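Home | Moving in | Kitchen | Rooms | Laundry | Contact

Cups, Bottles and the Shared Table: Common Questions

Updated September
By the Brerier House office

These are the questions we get most often about drinking cups and bottles in the shared rooms at Brerier House. The rules are the same in both wings, Mandevik and Prins, except where noted.

Can I leave my bottle on the shared table?

During the day, yes. The table gets cleared at 9 p.m. Anything still on it goes on the open shelves in the same room, and you can pick it up there. If you want your bottle left alone, keep it in your own room.

What counts as trash and what counts as somebody's property?

Paper takeout cups are trash once they are empty, including the big orange and white ones. Refillable bottles are property and are never thrown out, even if they have been sitting for weeks. Small cups with a pattern on them cause the most arguments. Pick the cup up and feel it. If it is paper and has been used, throw it away. If it is ceramic, wash it and put it on the shelf.

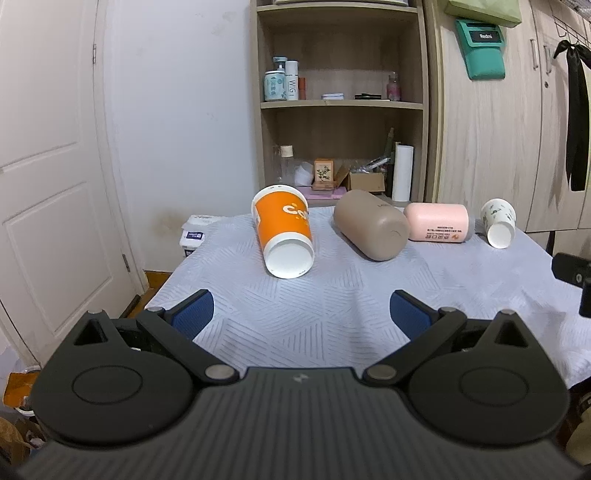 A resident in the Prins wing wrote to say that she rinses and reuses her takeout cups for a few days and has lost several to the evening clearing. She asked whether a name on the cup would save it.

It will. Write your name and room number on the side in marker. The base works too, but people don't always look there. A named paper cup gets one night on the shelf and then goes out.

How do I label a bottle that has a matte finish?

Marker rubs off most matte bottles in a few days. Use a strip of cloth tape near the base, or ask the office for an Avska tag, which loops around the neck. Tags are free for the first two. Please don't put tape over the printing if the bottle has any, as that is often how people recognize their own.

Do bottles have to be stored upright?

On the shelves, yes, with the cap on. On the table it doesn't matter as long as they are empty. A full bottle on its side will leak sooner or later, and the tablecloth soaks through to the wood.

Can I use the dishwasher for insulated bottles?

Check the bottom of the bottle first. If it says hand wash only, or says nothing, wash it in the sink with a long brush. Caps come off and get washed separately. Take out the rubber ring if there is one and put it back before you close the bottle, or it will end up in the drain trap with the others.

My bottle smells. What works?

Fill it with warm water and a spoonful of baking soda, leave it overnight with the cap off, and rinse it well. The cap needs the same treatment in a bowl. If you leave it to soak in the kitchen, put a note on it.

Which shelf do cups and bottles go on?

Wherever there is a gap. The shelves also hold paper towels, pump bottles, boxes and other people's small things, and we ask that you don't restack those to make space. Medical supplies and toiletries should stay in their own bags. If there is no gap at all, use the windowsill in the hall.

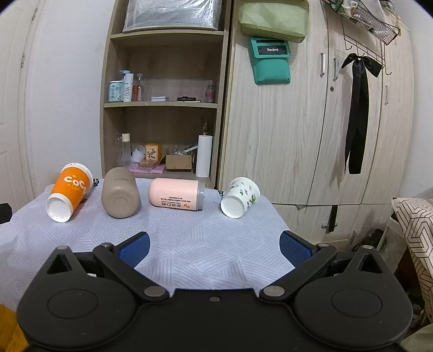 Who washes the tablecloth?

The wing whose turn it is on the kitchen list. Shake it out first and check the folds for bottle caps. Wash it on cool with other light colors and hang it over the rail to dry. The creases mostly drop out by the next morning, and ironing is optional.

I spilled something sweet on it. Do I have to change it right away?

Blot it with a paper towel, then go over it with a damp one. If it still feels sticky, change the cloth. Spares are in closet 14, on the ground floor of the Mandevik wing.

Something of mine was cleared and isn't on the shelf.

Look in the lost items box by the office. If it isn't there either, call extension 1159 before 5 p.m. and give us the color and size, plus anything printed on it. We keep bottles for a full term and ceramic cups for a month.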